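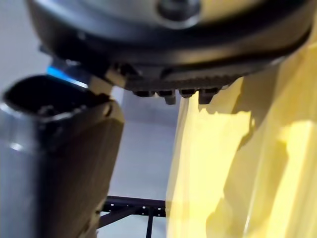
Gripper with yellow plastic sheeting, Gornano workroom

Progress report on the handling guidelines, for Danilo Cruzado, Skesport fund
2025-05-09

Dear Danilo,

Thank you again for your patience over the winter, and for the kind note that came with the second payment. I'm happy to say the draft guidelines for robots working with soft and see-through materials are now in decent shape. We have 15 rules written out in full, and 7 of them have been through a proper reading with the operators at Plarnus, who were generous with their time and even more generous with their red pens!

The section on plastic sheeting took us longest. We had first written that an operator should check the grip before each lift, and everyone agreed with that until we asked what checking meant – and then we had a very long afternoon. The wording now says that the operator stops the arm, looks at the fingers and at any plastic hanging near the housing, and clears loose folds by hand only with the arm in its stopped state. Torquil Forsyth has also added a paragraph on status lights, asking each site to write down what its colors mean and post the list where the operator stands.

Two rules are still open. One is about who may restart an arm after a snag, and the other is about how worn a finger can be before it gets replaced. Schnyder has promised us comments on both, and I'll send them along as soon as they arrive.

Spending is within the budget we agreed on in December, and we aren't asking for any changes to it.

With warm thanks from all of us at Gornano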